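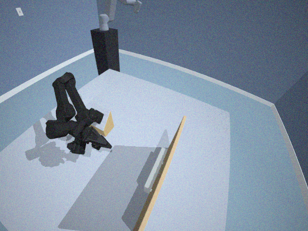
Black arm folded up beside the leaning panel, Rurkholm sim pack.

Rurkholm bench sim: quick review
Posted in November by the Mets bench blog

Been running this for 2 weeks on the office desktop. Short version, good value at 677, skip the 1000 bundle unless you need the Grindton exporter. I don't.

Setup was painless. Downloaded, pointed it at our Bonum planner, first scene up before lunch. Ships with 171 scenes, most of them tabletop stuff: a panel, a block, a bar, an arm to deal with them. Plain surfaces, no clutter. Fine for reach and clearance work, boring for vision people.

Renders are grainy. Shadows are pretty good tho, hard edges and all. Black arm on itself is tough to read when it folds up, I kept orbiting the camera to find wich joint was where. A color-by-link option would fix that.

Wide view is the one I leave open. Open gripper between the tall panel and the wedge, easy to judge the gap from there. 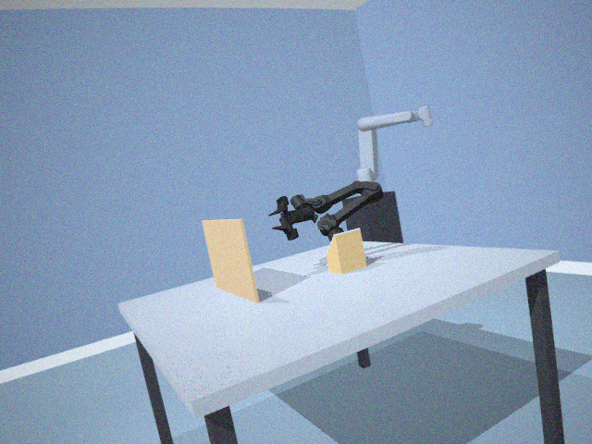

Gripes

Manual is thin. Search in the help pages finds nothing. Saving a camera view takes too many clicks, and it forgets them after an update. Support answered same afternoon, so points for that.

Would buy again. 4 stars.

Search this site... Go

Contact | © Mets bench blog | Back to top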